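"The arm learns your bad habits too"

Interview by Ikhsan Wibisono
September 27, 2024

Roxana Ccori did not plan to work with robots. She was repairing sewing machines when a friend told her that the Durrani workshop in Clatanham was looking for people with patient hands. Now she spends most of her working day moving two robot arms by remote control, so that a program can learn from her how to sort toy bricks by colour.

"People think I write code," she says. "I don't. I show. I do the job with the arms, everything is recorded, and after that the program tries to copy me."

The job sounds small. There is a pile of bricks, and there is a blue tray. Yellow must go with yellow, green with green, red with red. With our own fingers any of us would finish before the kettle boils. Through the grippers it is another matter, and I can say this from experience, because Roxana let me try. 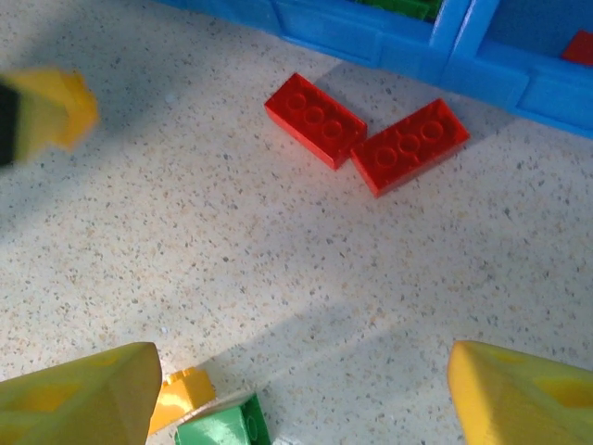 Two red bricks seen from the wrist camera, beyond the yellow fingertips.

My first brick I pushed halfway across the table. The second I held so badly that it turned around in the fingers and fell. Roxana was kind about it. "Everybody looks at the brick," she told me. "You should look at the space next to the brick. The finger needs somewhere to go."

She learned this slowly. In her first month she recorded 230 demonstrations, and she asked for 50 of them to be thrown away. What was wrong with them?

"I was hesitating. I came down, I went up a little, I came down again. For a person this is normal, we are thinking. But the program doesn't know I was thinking. It believes the going up and down is part of the job." She laughs. "So the arm learns your bad habits too. In August we had one that stopped over every green brick like it was praying."

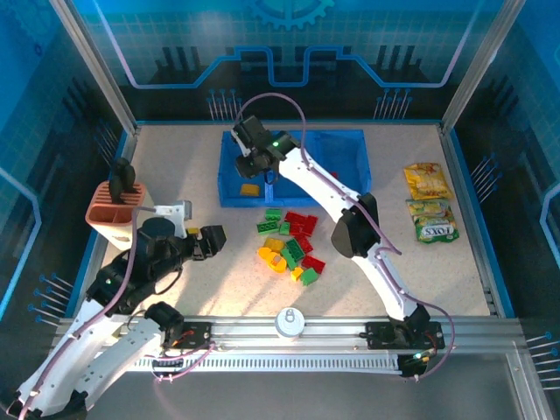
I asked if two arms make the work easier. She moved her head from side to side before answering. They do, she said, when the pile is wide and each arm can stay on its own half. In the middle they can get in each other's way, and then the operator must decide which one waits.

"You must be polite with yourself," is how she puts it. "My left hand has to let my right hand pass. My colleague Kevin Londoño plays the piano, and he was better than me on the first day. I was quite jealous." 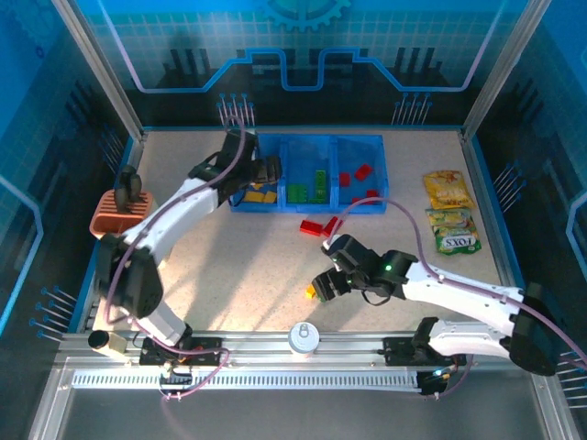 Each colour has its own compartment in the tray. The right arm is holding one more small block.

The pile is never built the same way twice. Roxana mixes the bricks by hand and leaves them as they land — on their side, upside down, leaning on each other. At the beginning she used to put them neatly, with the studs up, and the program became very good at neat bricks only.

"Then Lucyna Zieliński came from the Brirkorby office and just dropped them from her hand. Nothing worked that afternoon! I was upset with her, but she was right. A real table is not neat."
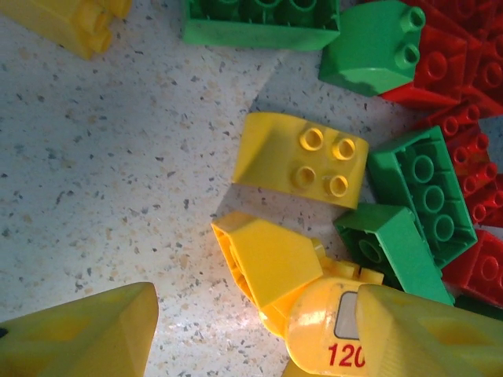

The curved and sloped pieces are the ones she likes least. A straight brick has two flat sides, and the fingers can close on them without much thought. With a slope she has to turn the wrist first, and if she closes too early the piece can slide out. She tries to approach such pieces in the same way every time, even when another way would be faster that day.

Does she ever get bored? "Of course. After two hours I start to make mistakes, so I stop and drink tea. If I am tired, the recording is tired."

Before I left I took the controls once more. I chose a red brick lying a little away from the others, looked at the space next to it as I was told, and came down without stopping. It went into the tray, in the correct part. Roxana checked the recording and said she would keep it.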